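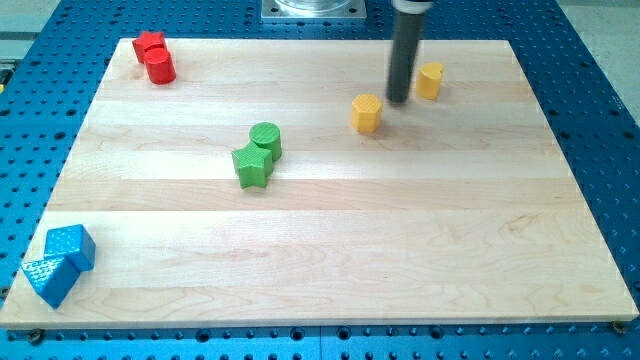 Colored blocks in mixed shapes on a maple board, with the rod tool lowered near the yellow pair.

The case against the rod

Tabletop manipulation kits are sold on their grippers. The Dremivex bench package is one of the few on the market that ships with a plain rod as its default tool, and most of the complaints I have read about it come down to that. Buyers feel they have paid for an arm and received a stick. I think the rod is the best decision in the package, and that the weak points are elsewhere.

Consider what a parallel-jaw gripper does for a vision-driven policy. It forgives. A grasp that lands a few millimeters off center still closes, the jaws pull the part into alignment, and the position error disappears from the record. A push has no such correction. If the tip meets a cylinder off its center line, the cylinder slides away to one side. If it meets a cube near a corner, the cube turns. Every error in perception or calibration ends up as a displacement on the board, where it can be measured. For anyone buying a kit to evaluate control software, that is what the money is for.

The block set supports this. Color and shape vary separately, so an instruction such as "push the green star to the blue cube" requires the system to resolve both words. A set in which each color had only one shape would let a model ignore half the sentence and still score well. The stars are also harder to push straight than the cylinders, for the obvious reason that a point is a poor contact surface. Users who report only an average success rate across shapes are throwing away the most useful number they have.

The board is a less clear case. Dremivex supplies strip-glued maple, and the visible grain and the shift in tone between strips are often listed as a defect by people who would prefer matte white. I disagree. White laminate makes segmentation easy and tells you little about how the system will behave on a real workbench. The sheen is a fairer complaint. Under a single overhead lamp it can wash out part of the surface, and on my unit I lost detections of the yellow pieces until I moved the lamp. The manual should mention this. It does not.

The mounting is where I would ask for changes. The perforated table is convenient, and parts go back in the same holes, but the same hole does not mean the same position. Clearance in the bolt holes allows enough play to matter after a board is removed and refitted. Two dowel pins would fix it. The Hirumon bench has had them from the first version, and it costs 600 dollars less before tooling. Hirumon's software is poor and its tool flange is an odd size, so I would still buy the Dremivex, but a buyer at this price should not be drilling for pins.

Then there is the service plan. The plan is 730 dollars a year and covers remote recalibration and one replacement tool. A replacement rod bought separately is 80. Recalibration by a competent user takes 50 minutes with the supplied routine, and the routine is good. Florencio Esteban, whose review of the kit for Jultia in November was otherwise sound, called the plan essential. I cannot find the arithmetic that supports this. It may suit a teaching lab with high staff turnover. For a group that already runs one arm, it is an expense with little behind it.

Dremivex has announced a two-finger gripper option, made by Aranda, and I expect most new orders will include it. Pick-and-place makes a better demonstration. My recommendation is to order the base package, leave the rod on, put the plan money toward a second lamp and a set of pins, and report pushing results by shape.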